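Repair room in Lavham asks for old power supplies and cables

The repair room of Wovonow in Lavham will collect used computer parts through August, and the organisers ask residents to look in their drawers and cellars before they throw anything away.

The room opened 2 years ago in the former post office on Lirska Street. It takes in old desktop computers, repairs the ones that are still good and gives them to families and small clubs in the town. According to Renzo Pagano, who runs the workshop, 893 computers have left the room with a new owner until now.

Power supplies and their cables are at the moment the parts most asked for. "People bring us the computer but they keep the cables at home, and then we must search for a long time," Mr Pagano said.

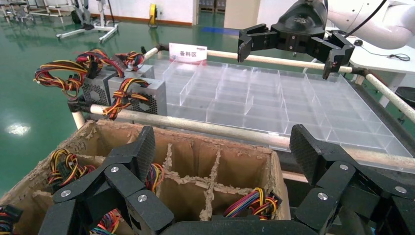 Wire harnesses sorted in a divided cardboard box, with two power supply units and a clear compartment tray on the shelf.

The sorting of the shelves began last month. Cables are now kept apart from screws and other small parts, and clear trays were bought for the things which are easily lost. Despina Voicu, who is responsible for the store, said that the cardboard boxes will also stay in use as long as they hold together.

Parts can be left at the side door from 6 in the evening. Monitors and printers are not accepted this time. Roughly 30 computers are still waiting for repair, and the first of them are promised to the youth club in Xiong Court. Residents who want to receive a computer can write their name on the list at the entrance.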